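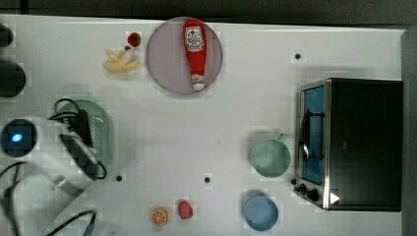

What makes a pretend kitchen easy to lay out and put away again?

A short list of pieces, a fixed place for each one, and a work surface light enough in color that small items are not overlooked.

3. Materials and Layout

3.1 The set

The pieces used in this study came from the lending stock at Nunden, which holds 400 play kitchen items of mixed age and origin. Some were bought as sets and some were donated one at a time, so the stock does not match in scale or color. We kept it that way. Homes and play groups that borrow from Nunden end up with the same kind of mixture, and a layout method that only works with a matched set would be of little use to them.

We sorted the stock into four groups: food, packaged goods, dishware, and appliances. Food covers anything that stands for something eaten as it is, such as fruit, bread, and eggs. Packaged goods are bottles, cans, jars, and boxes. Dishware includes plates, bowls, cups, and mugs. Appliances are the larger items, and they were treated separately throughout, for reasons given in 3.3. Utensils were left out of this part of the work and are taken up in Section 5.

The four groups are not equally easy to tell apart. Raters at Trindesham and Gidey sorted the full stock independently, and most of their disagreements were over packaged goods. A jar with a visible painted filling was sometimes placed with food. A milk bottle with no label was placed with dishware by one site and with packaged goods by the other. We settled these cases by a simple rule: if the piece represents something that would be bought in a store with a lid, cap, or wrapper, it is a packaged good. Figure 1 gives a typical small layout with all four groups on the table. The ketchup bottle lies on the plate, but it is still coded as a packaged good and not as food, and the banana and strawberry to the left of the plate are coded as food even though they are not on a dish.

3.2 Position codes

Each layout was recorded with a position code for every piece. The code has a zone (left, center, right) and a contact term (on, in, beside, apart). "On" is used when a piece rests on another piece. "In" is kept for bowls, cups, pans, and the inside of appliances. "Beside" means within one hand width of another piece, measured with the same card at both sites. Anything else is "apart."

Long pieces caused trouble at first. A bottle laid across a plate may reach nearly from rim to rim, as the one in Figure 1 does, and early versions of the code asked raters to name the part of the plate it was on. They could not do this in a consistent way. The final version records only that the bottle is on the plate, with one extra letter for its direction along or across the table. Agreement between the sites improved after this change, and the remaining differences were mainly between "beside" and "apart" for small fruit.

Fruit also needed a note on form. Several pieces in the stock come in more than one version: whole, cut, or peeled. The banana is a good case. In its partly peeled form the flaps of the peel spread out and take up more table than the fruit does, and a rater measuring from the tip of a flap will get a different code from one measuring from the fruit. We measured from the nearest point of the whole piece, flaps included. The strawberry is small and nearly round, and no rule was needed for it.

Cups and mugs were coded by the direction of the handle as well as by zone. This was added at the request of the Gidey site, where the staff had found that children tend to reach for a handle that points toward them and to push away one that does not. We make no claim about that here, but the code costs little to record.

3.3 Appliances

Large pieces change how the rest of the table is used. With a toaster oven on the right, the right zone is mostly taken, and the question becomes which way the door faces. We required that the front face the open part of the table, as it does in Figure 1. A front turned toward the edge leaves the handle and knobs on the far side of the body, and people laying out the table then tend to place dishes behind the oven, where they are hard to see from the other end.

We also asked that space be left in front of the door for it to be opened. In practice this was the rule most often broken. A mug or bowl would be set down between the plate and the oven simply as the next free spot, and raters recorded it as "beside" the appliance. At Trindesham these cases were marked as blocked if the piece stood directly in the path of the door. At Gidey the mark was introduced partway through, in April, and the earlier records there were gone over again from the stored layout images.

3.4 Surface and light

All layouts were made on white tabletops. Dark and patterned covers were tried in a pilot and dropped when small pieces, especially berries and beans, were missed during clearing. Light level was set to 300 lux at table height with a Keltov meter, read at the center and at both ends before each session. Each session lasted 45 minutes, including the final clearing, and the surface was wiped before the next one started.
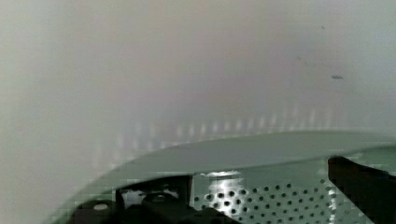
Surface condition was checked separately from the layout. The aim was to have a simple record of how clean the working area was, and whether wear might be mistaken for a small item or a crumb of one. A light surface makes this check easy in one respect and harder in another. Small dark marks stand out well, like those toward the upper right in Figure 2, but their cause is often unclear. They could be dust or small blemishes, and a single close image does not settle it. Raters therefore entered marks of this kind as "unclassified." Pale streaks, such as the row running across the middle of the same figure, were entered under light effects when they looked like a reflection, and were kept out of the count of marks.

A mark was changed from "unclassified" to "wear" only if it was found in the same spot in two sessions in a row. If it was gone at the second check it was entered as "removed," which covers dust, crumbs, and flakes of paint from the older pieces. We did not try to separate these. Paint flakes were seen mainly with the donated wooden fruit and vegetables, and Nunden has since taken the worst of these out of its lending stock.

3.5 Clearing

Clearing began on a spoken signal and ended when the last piece was in its tray. Each of the four groups had its own tray, apart from the appliances, which went back to a low shelf. The order of clearing was left open. We recorded the first group cleared, the last piece left on the table, and any piece put in the wrong tray. Pieces resting on or in other pieces were the main source of errors, as a bottle left on a plate was sometimes carried to the dishware tray along with it. These were counted as one error each, against the upper piece.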